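Flilodar floor oil: frequently asked questions

Last revised November 2019

Which timbers can be treated with Flilodar?
Oak, ash, beech, pine and birch. Teak and other naturally oily species need the Dekaten primer first, applied the day before.

How far does one litre go?
One litre covers 17 square metres of sanded softwood in a single coat. Coverage on dense hardwood is higher.

How many coats are needed?
Two coats for bedrooms and living rooms. Apply 3 in kitchens and hallways, and sand lightly by hand between the second and third.

Can it be applied over old varnish?
No. Varnish must be sanded back to bare wood. Old wax must also be removed, with white spirit and a coarse pad.

What grit should I finish with?
120 for softwood, 100 for hardwood. Finer paper closes the surface and the oil will stay tacky.

When can furniture go back?
After 92 hours at normal room temperature. Rugs should stay off for nearly three weeks.

Is the oil suitable for worktops and tables?
Yes, in the clear version only. The tinted versions, including Makori grey, are for floors. Wipe off all surplus within 20 minutes and pay attention to the joints between boards, where oil collects.

How should used rags be handled?
Soak them in water and lay them flat outdoors to dry. Oily rags left in a heap can catch fire without a flame.

Who answers technical questions?
Salvador Patrício at the Flada technical desk. Please quote the batch number from the base of the tin.
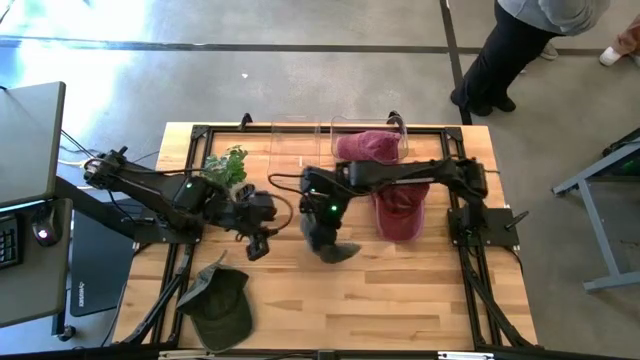

Batch numbers beginning with 67 refer to the older recipe, which must be stirred for five minutes before use.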